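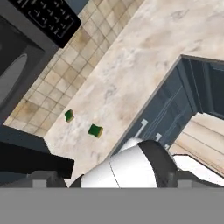
Yu-ting Kao问，仿真里标定都对上了，为什么一上真机第一下还是抓偏，偏的方向每次还一样。

好问题，我也被这个坑了一下午。开个串，边修边记，错别字不管了

先说台子。Kakimano厨房单元，一条臂，一个两指夹爪，腕部相机。仿真一套，真机一套，同一份配置文件喂两边。任务很土：大理石台面上两块绿色小方块，抓起来，放到指定位置，回零，再来。

仿真那边的布局我从三月起没动过。微波炉在里面，瓷砖墙，深蓝柜子白把手。真机这边的柜子是后来自己钉的，尺寸照着模型来，颜色没讲究

偏的量：真机第一抓往台面外沿方向偏，稳定，重复性好得让人生气。重复性好说明不是松，是某个数写错了。至少我一开始这么想的

结果两样都有。往下看

第一件事，别急着重标定！！上次就是一上来就重标，把错误标进去了，后面三天白干。先备份。配置文件拷一份，控制器参数导一份，标定结果单独再存一份

第二件事，断电，手摸。手指根部那两颗螺丝，右边那颗能用指甲拨动。对，指甲。Cristóvão Matos上个月换指垫的时候拧过，他说拧到了扭矩，我信，但是垫片没放回去，垫片在抽屉里，我找到了

所以抓偏有一部分是手指自己歪了。装回垫片，螺纹胶，重新上扭矩，对角来回两遍

顺便清了指垫。用无纺布加酒精，一面擦完换一面。不要用纸巾，掉毛，毛卡在指垫纹路里，然后方块打滑，然后你去调夹持力，然后把方块捏扁了。我们捏扁过很多块

装好再跑，偏量小了，还在。方向没变

那就是数的问题了

查工具坐标系。夹爪型号换过一次（Bosine旧款换新款，本体长一截），法兰到指尖的长度真机配置里改了，仿真里也改了，但是腕部相机的外参是按旧夹爪的坐标系写的相对量。谁写的？我写的。两年前的我，谢谢你

解释一下给Dardo Retamal，他刚接手夜里那班：相机外参有两种写法，一种相对法兰，一种相对工具中心。相对法兰的，换夹爪不用动。相对工具中心的，换一次夹爪就错一次。我们是后一种，今天起改成前一种

那仿真为什么没事？仿真里相机是直接挂在腕部那个link下面的，压根没读这一行。同一份文件，两边读的字段不一样。写到这里我想去走廊里站一会儿

站完回来了。

现在改法。打开配置，camera_extrinsic那一段，parent从tool0_tcp改成flange，平移和旋转重新算。我用手算一遍，再用脚本算一遍，两个对得上才写进去。第一次没对上，我把旋转的顺序弄反了。第二次对上

仿真那边也改成读这一行，不许再直接挂link。改完渲染一帧，跟改之前的叠一起看。夹爪外壳的边、台面那条斜边，叠上去重合就过

Laurinda Falcão插一句：叠图要关抗锯齿，不然边上一圈糊的，你以为有偏差。她说得对，我刚才盯着那圈糊的盯了十分钟

关掉之后重合了。往下走

真机标定板。挂之前把板背面的胶条撕干净，上次有一条没撕，板子翘了一个角。平面度差一点，结果差很多。这块板是Kwok寄来的那块玻璃的，不要用打印纸那块，打印纸那块我今天扔掉，谁再捡回来我跟谁急

采13个姿态。不是越多越好，姿态要散，手腕要转起来。只平移不转的话解出来的东西看着残差很漂亮，一用就歪。每个姿态停稳再拍，等臂不晃，我在脚本里加了延时，之前没加

第一轮解出来残差太大，看了一眼，有一张反光，灯正好打在玻璃上。删了，把侧灯关掉补拍一张。第二轮正常

记得锁曝光。自动曝光开着的时候白色外壳一进画面整张就暗下去，角点检测在那边跳。锁了就安静了

下午4:20 真机第一抓。到位。没偏

别高兴，跑批量。Albertina Bettencourt定的规矩：没跑满134次不许说修好。我之前觉得她太严，现在觉得她挺好的

跑着的时候写点日常保养，反正我也得坐在旁边看

每天开机：急停按一次，复位，看状态灯。回零，看手指闭合位置读数，跟本子上贴的那个数比。不一样就停，不要"先跑着看看"

每天收工：指垫擦一遍，台面擦一遍，方块收进盒子。方块别扔在台面上过夜，灯照着会退色，退了色检测阈值就得跟着挪。别问我怎么知道的

每周：手指根部螺丝查标记线。今天开始都画标记线，红漆笔，一道横过去，歪了一眼就看见。垫片也画。线缆查手腕转弯那一段，摸有没有硬的地方

每700次循环：换指垫。不管看着旧不旧。计数器在控制器里，换完要清零，清零这步老有人忘。忘了的话下一个人看到的数是假的，他就不换，或者提前换，都烦

螺丝规格、扭矩值写在夹爪盒子盖里面，别信聊天记录里的数，聊天记录里有两个版本，一个是旧款的

有人在底下问仿真里方块老是滑。先看摩擦系数，再看步长。步长太大的时候接触解算会抖，方块自己慢慢往外爬，看着像没夹住。我们把步长减了一半，慢是慢了，不爬了。摩擦系数别乱往上加，加到方块像涂了胶一样，策略到真机上什么都夹不住

还有个小的：指尖的碰撞体。视觉模型跟碰撞模型是两套，换新款夹爪的时候我只换了视觉那套，碰撞还是旧的，短一截。所以看着手指都碰到台面了，仿真说没碰到。今天一起换了。换完第一次跑，手指直接顶在台面上报错，这才对，说明以前一直在穿模

接近高度因此往上抬了一点点，两边一起抬。同一个参数，同一行。我现在对"同一行"这三个字有执念

跑到一半停了一次。不是标定，是气……不对我们没有气，是夹爪通讯超时。重插航空插头，锁环拧到底（它要多拧半圈才咔一声，不咔就是没到底）。计数从头来，规矩是这样

Cristóvão Matos路过，看见红漆笔，问垫片那个事是不是他。我说是。他去把抽屉里剩下的都配好对，装小袋，袋子上写了型号。行，扯平

晚上7:05 又跑过半了。没偏。有一次抓得浅，方块边上夹住的，检测框往左飘了一下，翻日志是走廊门开了进来一道光。给门上贴了遮光条，临时的，用的胶带，会掉，我知道

Mirumport那边要接这套的同事看这里：你们拉仓库的时候拉提交1,173之后的，之前的外参全是旧写法。不要两个混着用。混着用就是我今天下午

你们要是已经改过夹爪长度，先改回来，再拉，再填。顺序反了会被合并覆盖，而且不报冲突，安安静静给你盖掉

校验脚本我也补上了：启动时把仿真和真机读到的相机外参各打印一遍，不一致直接拒绝启动。本来想做成警告，Laurinda Falcão说警告没人看。改成拒绝了

Dardo Retamal来接班，让他自己从头走了一遍开机流程，我站旁边不说话。他漏了闭合读数，自己又退回去补了。标记线他看得懂。红漆笔给他了，记得盖盖子，会干

回Yu-ting Kao，总结成你能转给别人的：先摸螺丝，再查外参是相对谁写的，最后才重标定。你那台要是也换过夹爪，八成先看第二个。配置发我，我看一眼parent那行就知道

晚上9:40 134次跑满，没有掉件。日志存了，配置打了标签，旧的那份别删，挪到archive里

遮光条掉了一头。明天买正经的

还有个没弄完的：回零的时候手腕那里有一声轻响，空载有，夹着东西没有。录了音，先不拆。谁那边有同款夹爪的，听到过的话留个言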